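Lougher Hall Water Use Report
Kalliopi Tsolakis and Efthymia Balaskas, 9 Dec 2020

We asked 141 students how much water they drink. Most lied, we suspect, so we measured 20 of them in October. Three quit. 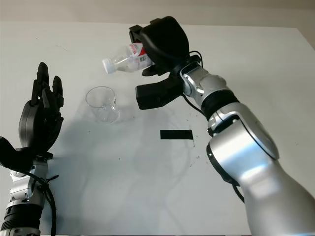
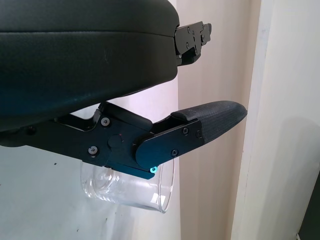
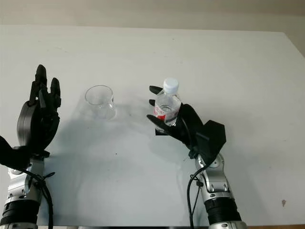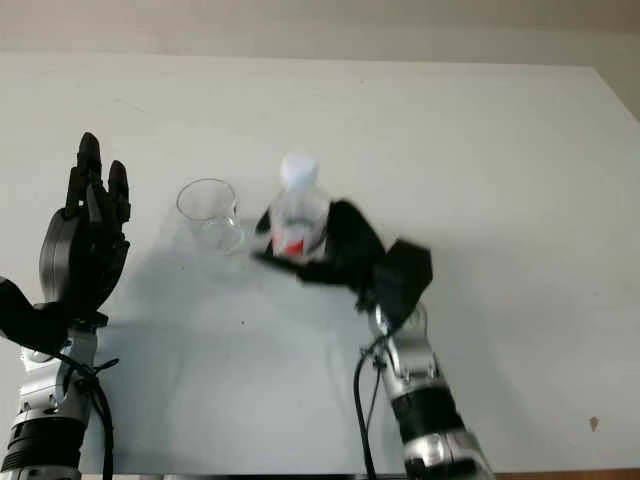 Our main headache was units. "A bottle" meant nine different volumes, and "a glass" meant whatever was clean. A clear bottle with a white cap and a red and white label, plus one clear cup, became our standard. Efthymia still writes "gulps."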